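Workshop storage (pegboards and wire shelving)

From the Plornilham Shed Pages, an encyclopedia of small workshops. Entry last revised November 21, 2022.

Workshop storage is the general name for the ways people keep tools, cables, offcuts and odds and ends somewhere they can find them again. I've been asked to keep this entry to the two kinds I know best, the pegboard and the wire shelf, so if you're after drawers or tool chests you'll want the other entries (the one on drawers is very good and very long).

Pegboard

A pegboard is a panel with a grid of small round holes in it, and you push hooks into the holes and hang things off them. That's really all there is to it! The pleasure is that you can move a hook in a couple of seconds when you change your mind, and I change mine a lot. Ours is black, with orange U-shaped hooks, and I'd never go back to plain brown. Bright hooks on a dark board are so much easier to spot, and a hook with nothing on it shows up straight away.

Good things to hang are long things, looped things and anything with a strap. Cable is the classic. You wind it into a coil, cinch it with a twist tie and hang it up high, where the loops can drop without dragging across whatever is underneath. Straps and thin cords do better singly on the lower hooks. I used to put three on one hook and then spend my tea break untangling them.

A wire basket under the board is well worth having too. Things do drop off hooks, and it's nicer to fish them out of a basket than from behind the bench.

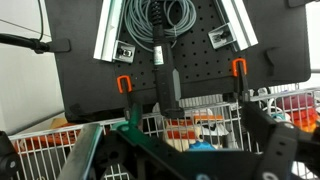 Anqi Cao disagrees with me about cable on pegboards and has asked for that to go in the entry: coils belong in a tub with a label on it, she says, because a hook puts all the weight on one spot and the cable ends up with a kink in it for life. Her other point is that a board looks full long before it is full, so people stop using the gaps.

I think she's right about heavy cable. For the light stuff I've had no bother, though I do hang it over two hooks now if the coil is a big one. The members' handbook (the Jenel one, green cover) sits on the fence and says to use whichever you'll keep up, and I suppose I can live with that.

Outlining, where you draw round each tool on the board so its place is obvious, comes from bigger workshops. I tried it one June with a paint pen. It was lovely for a fortnight, and then I moved the hooks.

Wire shelving

Wire shelving is made of thin parallel wires on a sturdier edge, usually with a chrome finish. Dust falls through it, light gets through it, and you can look down from the top shelf and see what's on the one below. People either love this or find it a terrible muddle to look at. I love it – I've found more lost things by peering through a shelf than by tidying one.

The trouble is small items. Anything narrower than the gap goes straight through, and anything with a narrow foot wobbles about. The usual answers are a tray, a shallow box or a sheet of stiff card cut to fit. Rope and cable need no help at all and sit quite happily on bare wire.

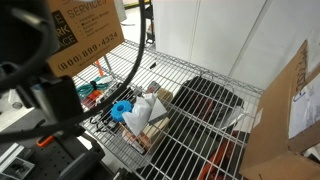 Mixed storage on a chrome wire shelf, with a blue gear-shaped knob and a coil of teal rope.

Bins are the other half of the system. A big rounded bin or a slatted crate below the shelf takes the bulky things, and the top is left for whatever you're using that week. In the Duan method (named after the Duan Road workshop, where I first came across it) each bin gets one job and one only. Ours was meant to have one job. It has at least four.

Cardboard boxes come in for a lot of criticism and I'd like to stick up for them. They're free, they stack, you can write on them, and a tall one beside the shelving will take all the long awkward bits that won't go anywhere else. 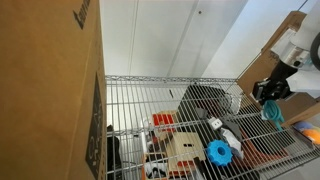

Their weak point is damp, so keep them off a concrete floor if you can, even if it's only on a couple of battens. Fold the flaps in instead of tearing them off, as the box keeps its shape much longer that way.

Offcuts of foam and wood are the things I find hardest to place. They're too useful to throw out, and no two are the same shape. I put mine on the shelf with everything else and have a sort through when it gets silly. Anqi weighs hers, which seems a bit much.

See also: Drawers; Labels and labelling; The Wundo hook (discontinued); Bench tidying.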